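Workspace Reset Assistant (part-time, fixed term) - Dristley Yard, Kollthorpe

Brakico is looking for a part-time assistant to help sort, label and pack the contents of our shared workrooms at Dristley Yard before we reopen them under a new layout. The post is for 17 hours a week and runs for five months. It would suit someone who likes practical work, keeps tidy records and doesn't mind handling a lot of small things in a day.

About us

Brakico runs desk space and small workrooms for people who are self-employed or in very small firms. We have two sites. The larger is the Þorgeirsson building, near the station, which is offices only. The smaller is Dristley Yard, a former print finishing works on the edge of Kollthorpe, where members have desks, shelving and shared equipment.

Dristley Yard has filled up over the years. Members have moved on and left things behind, shelves have been used for whatever came through the door, and our inventory no longer matches what is in the rooms. The last full count listed 275 items. We think a good part of that list is out of date, and there are things on the shelves that were never added to it.

The room you would start in

Most of the first two months will be spent in the long ground-floor room. It has a brick wall, a white ceiling with the pipework showing, and white desks that stand in front of the brick. It gets good light for most of the day and is heated in winter, though it takes a while to warm up on a Monday.

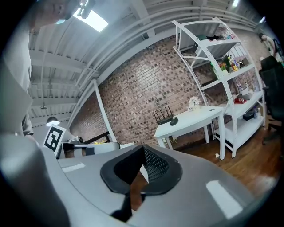
The desks will stay more or less where they are. What changes is what is kept on them. At the moment members leave equipment out between sessions, and the next person either works round it or moves it somewhere it can't be found. Under the new layout a desk should be clear at the end of each day apart from the things that belong to the room.

The shelving needs more thought. Items are put up by whoever has them in their hands, so cleaning products end up beside stationery and flat boxes get stacked on top of each other with no label showing. We would like each shelf to have a purpose, and a label that a new member can read without asking.

What the work involves

You will go through each room shelf by shelf and desk by desk. For every item you will check whether it is on the inventory, add it if it isn't, and decide with the site manager whether it stays, goes into storage, is returned to a former member or is given away. You will then put it where it is going and record that.

Day to day this means:

Emptying, wiping down and refilling shelves.
Packing items into cardboard boxes, with a contents sheet inside and a matching label on the outside.
Coiling and tagging cables and chargers, and keeping them with the equipment they belong to.
Checking cleaning products and other bottles, and moving them to the right cupboard.
Updating the inventory spreadsheet before you finish each shift.
Writing to former members about property left on site.
Clearing desks at the end of the day and making the room ready for the morning.

Small electrical items are a job in themselves. Anything with a plug or a power adaptor has to be matched to its adaptor before it is packed, and anything still in use has to stay connected until the member or the site manager has agreed to move it. Please don't unplug network equipment during opening hours.
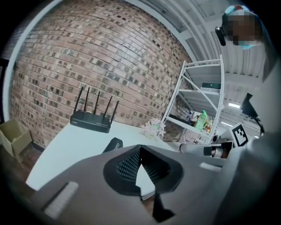
Ground-floor room, Dristley Yard: router and artificial flowers on the desk, shelving behind.

Some items are there to make the rooms pleasant to be in, such as flowers, lamps and cushions. These are on the inventory too. They should be dusted and put back, unless they are damaged or the site manager has asked for them to go.

Once the ground floor is finished you will move on to the two upstairs workrooms and the store. The store holds 173 numbered crates from the old works and from earlier clear-outs. Each has to be opened, listed and closed again. Most are light. Heavier ones are moved by two people with a trolley, and you will not be asked to carry them up or down the stairs.

Who we are looking for

We don't ask for qualifications. You will need:

Experience of work where things had to be counted, stored or packed correctly. Stockrooms, libraries, theatre stores, charity shops, house removals and school science prep rooms would all count.
Clear handwriting for labels.
Enough confidence with spreadsheets to add rows, sort a list and find a mistake.
The ability to work on your own for a few hours at a time.
A polite manner with members, who will be at their desks while you are working round them.

It would help if you have set up a labelling system before, or have done a manual handling course. If you haven't done the course we will pay for it in your first month.

The work is physical. You will be standing, bending and reaching for most of a shift, and the floor of the store is uneven. The ground floor has step-free access and there is an accessible toilet beside the kitchen. There is no lift. If the stairs would be a difficulty, please apply anyway and say so - the upstairs rooms can be given to a colleague and the ground-floor work extended.

Hours and pay

The 17 hours are worked over three or four days, between 8am and 6pm. We would like one of your days to be Monday, when the rooms are quietest, but the rest can be arranged around other work or family. There is no evening or weekend work.

Pay is by the hour at the same rate as our other site assistants, paid monthly, with holiday in proportion. The rate is given in the application pack. You will have a locker, gloves, an apron and use of the kitchen. Tea and coffee are provided. There is free parking in the yard and a covered rack for bicycles. The bus from Kollthorpe centre stops at the gate.

We hope the person appointed can start in October. The post is for a fixed term and will end when the store is finished. Former assistants are told about other vacancies at both sites before they are advertised.

How to apply

Ask for an application pack at the front desk at either site, or use the contact form on our website and put "Workspace reset" in the subject line. The form is two pages long. Please don't send a CV in its place, as we read the forms side by side.

In the last section we ask you to describe something you have sorted out, at work or at home, and how you went about it. Half a page is plenty. We are interested in the order you did things in and how other people could find things afterwards.

Interviews will be held at Dristley Yard and last 40 minutes, including a short practical task with a shelf, a box and a sheet of labels. We will send you the task in advance. Travel costs within the county are refunded if you bring your tickets.

If you would like to see the rooms before applying, visits can be arranged on any weekday after 4pm. Please ring the bell at the yard entrance, as the street door is kept locked.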